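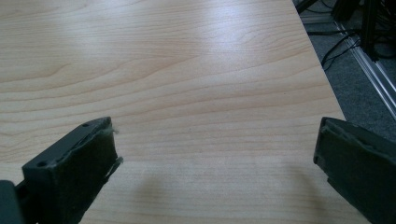
Equipment Planning for the Handling Cell: Speaker Notes

Prepared for the equipment planning session, 2021-03-27

Slide 1. Purpose of the session

Good morning, and thank you for attending. The purpose of this talk is to set out what the department proposes to buy for the handling cell, what it proposes to defer, and what it needs from the budget holders before the order window closes in May.

The request covers gripping hardware, spare parts, table fixtures and floor work. It does not cover robot arms. Arms were dealt with under the previous plan and will not be reopened today.

(Pause. Confirm that everyone has the two-page cost sheet.)

Slide 2. What the cell consists of

Please keep the opening picture in mind during this section. A two-finger gripper is shown held open over a wood-grain tabletop. Each finger carries a dark pad on its inner end. The pads are the part of the tool that meets the work, and they are treated in this plan as a consumable.

On the left finger the edges of the pad are slightly frayed, and a few loose fibers stand out from it. The department does not regard this as a fault. It is mentioned because the current budget has no line for pads at all, and replacements have been charged to general supplies. That arrangement makes the true cost of the cell hard to see.

Slide 3. Pads and fingers

The proposal is to hold 40 pads in stock at the start of the year and to reorder when the count falls to seven. Evton and Hedard have both been asked to quote. The Evton pad is bonded to a backing plate and is replaced as a unit. The Hedard pad is supplied as sheet and cut on site.

The sheet is cheaper to purchase. The department nevertheless recommends the bonded unit, as staff time for cutting and gluing was left out of earlier comparisons. When that time is charged at the standard rate, the two options come out close together, and the bonded unit can be changed between shifts.

Fingers are a separate line. One spare pair per gripper is requested. Members may ask why a solid block needs a spare. Screw holes wear when fingers are removed often, and delivery from the present supplier has been slow.

(If asked about printed fingers: the trial is not finished, and no figures should be given today.)

Slide 4. Tables and work surfaces

No new tables are requested. The present tops are flat, rigid and adequate for the parts now handled.

Two small items do appear on the cost sheet. The first is a set of matte mats. Overhead lighting leaves a whitish glare on the far part of the tabletop in the opening picture, and the same grain pattern that looks well in an office can be a nuisance to a camera. Ditetti has offered mats in a plain gray finish. The second is a cleaning allowance for the tops.

Changing the light fittings was considered and set aside. The fittings belong to the building budget, and a request of that kind would not be heard before the next cycle.

Slide 5. Floor, rails and cables

This is the section most likely to draw questions, and speakers should allow time for it.

Beyond the table edge the picture shows carpet, a length of aluminum rail and several thin black cables looping over the floor. The department asks for 200 meters of cable cover and the clips to go with it. The quantity serves the whole room and includes an allowance for one change of layout.

The facilities office has asked whether the carpet should be replaced with hard flooring. The department's position is that replacement would be welcome, but that it should be budgeted as building work. If it were placed on the equipment plan, it would displace the spares described under Slide 3.

Additional rail is requested in stock lengths from Dvořáček. Stock lengths are preferred to cut lengths so that any surplus can be used elsewhere.

Slide 6. Service hours

The plan sets aside 185 hours of technician time for the year. This includes pad changes, calibration, cable inspection and the yearly check of the frames. It does not include installation, which each supplier is to quote separately.

In prior years service time was absorbed by the teaching staff and not recorded. Budget holders should therefore expect this line to look new, even though the work itself is not. Hours not used by the end of the year will be returned and will not be carried forward.

(Do not compare this line with last year's. There is no equivalent entry.)

Slide 7. Items deferred

Three items have been moved to the following plan: a second gripper of a different type, powered tool changers, and a closed cabinet for the equipment racks. The cabinet was the closest decision. It may return early if the fire survey requires it.

Slide 8. Decisions requested

The budget holders are asked to approve the pad and finger lines as a single recurring item -- this is the main request. They are also asked to approve the mats, the cable cover and the rail as one-time purchases, and to note the service hours.

Written comments may be sent to the planning office. Suppliers have agreed to hold their quotations until the end of May, and orders will be placed in the sequence shown on the cost sheet.

(Take questions. Collect any marked copies of the cost sheet at the door.)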